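Foro de participación e innovación pública
Tiempo de lectura: 4 min
Publicado en febrero por Lucía_Tramites
Categoría: Presupuestos participativos y consultas ciudadanas

¿Cómo justificar las propuestas descartadas en una consulta ciudadana?

Lucía_Tramites

Trabajo en el área de participación de un ayuntamiento pequeño. Abrimos un buzón digital para recoger ideas sobre el uso de un antiguo mercado y recibimos 366 propuestas. Usamos la plataforma Memach, que permite votar y comentar, pero no tiene ningún campo para explicar por qué una idea no pasa a la fase siguiente. Solo cambia el estado a "cerrada".

Al estudio técnico pasan 12. El resto queda fuera por motivos muy distintos: repetidas, fuera de competencia municipal, sin presupuesto o simplemente con pocos apoyos. Mi jefe quiere publicar una nota general y nada más. Yo creo que vamos a tener quejas, sobre todo de la asociación de comerciantes, que presentó varias ideas y movilizó a mucha gente.

¿Hay que contestar una por una? ¿Alguien lo ha hecho sin dedicarle meses? Somos dos personas y una de ellas está a media jornada.

Erick Mugo

No hace falta escribir una respuesta individual a cada persona, pero una nota general se queda corta. Primero mirad las bases de la consulta. Si dicen que toda propuesta recibirá respuesta motivada, estáis obligados a darla y no hay más que discutir. Si no dicen nada, preguntad a secretaría antes de publicar.

Lo que hicimos en Rugemalira, un proyecto comarcal parecido, fue agrupar. Exportamos todo a una hoja de cálculo y añadimos una columna con el motivo de exclusión y otra con el número de la propuesta a la que se unía, si era repetida. Salieron 8 motivos. Para cada uno redactamos un párrafo con la norma o el criterio aplicado, y luego publicamos la tabla completa.
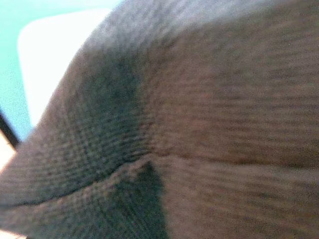 Muthoni Biwott
Técnica de participación ciudadana y moderadora del foro

Estoy de acuerdo con Erick en lo de agrupar, con algunos matices.

Las repetidas no deberían figurar como descartadas. Si treinta vecinos piden una sala de ensayo y la sala pasa a estudio, esas propuestas están fusionadas y sus autores tienen que verlo así. En nuestra consulta, casi la mitad de las reclamaciones venía de ahí: la gente entraba, leía "cerrada" y entendía que se le había dicho que no.

Las que quedan fuera por competencia conviene enviarlas a la administración que corresponda y guardar el registro de salida. Lleva una tarde y se puede enlazar desde la tabla.

Con las de presupuesto hay que dar la cifra. "Inviable económicamente" no explica nada. Si el servicio de obras hizo una estimación, aunque sea por tramos, se publica. Si no la hizo, el motivo no está justificado y yo no cerraría esa propuesta todavía.

Sobre el umbral de apoyos - este es el punto delicado - tiene que estar fijado antes de abrir la votación. Si lo habéis decidido después, decidlo por escrito y abrid un plazo de alegaciones. Nosotros dimos 2 semanas y llegaron pocas.

En cuanto a la plataforma, no conozco Memach a fondo. En Altell el problema era el mismo y lo resolvimos con un comentario oficial fijado en cada propuesta, cargado desde un CSV. Preguntad al proveedor si admite carga masiva.

PepeR

Nosotros pusimos la nota general y no pasó nada. Depende del pueblo.

Lucía_Tramites

Gracias. Las bases dicen "respuesta razonada", así que lo de la nota queda descartado. El umbral sí estaba fijado desde el principio. Voy a empezar por separar las repetidas y he escrito a soporte para preguntar por la carga desde CSV.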